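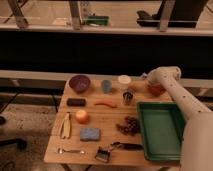
Tabletop layout, green tray at right, arm over the back row.

Category: Lists / Manipulation Benchmarks / Protocol
27/03/2020 — posted by Usman Mirani

Visitación Mateos wrote:
> Section 2 of the Hedlow draft says the tray must be "clear at start."
> Does that mean clear of objects, or clear of the arm as well? At
> Urolville we park the arm wherever the last run ended. Also, do we
> need a fixed layout, or is any spread of the items acceptable?

Clear of objects only. In the attached layout the arm crosses over the tray and the tray is empty, and I would pass that. The start pose does have to be logged, in joint angles, before the first command is sent.

On layout: loose rows are fine. The draft sets a minimum gap between neighbors and says nothing about order. I would add one rule for long items. The carrot and the spoon lie lengthwise across the table, the tongs do not, and that changes the grasp enough that orientation should be a logged field. Kokatier already has a column for it.

Grapes need their own line. A cluster is one item at start. If berries come off, the trial is scored as partial and the loose ones stay where they fall until the run ends.

I went back through the Sarmiento logs. Of 3,717 trials, 41 had no start pose recorded. Those should be dropped from the pooled results — not repaired from video.

Open point: the black-handled tool reaches the edge of the tray. The draft does not say whether contact at start counts as a placement. My vote is no, and the gap rule should cover the tray rim too. Send wording before the April revision.

Usman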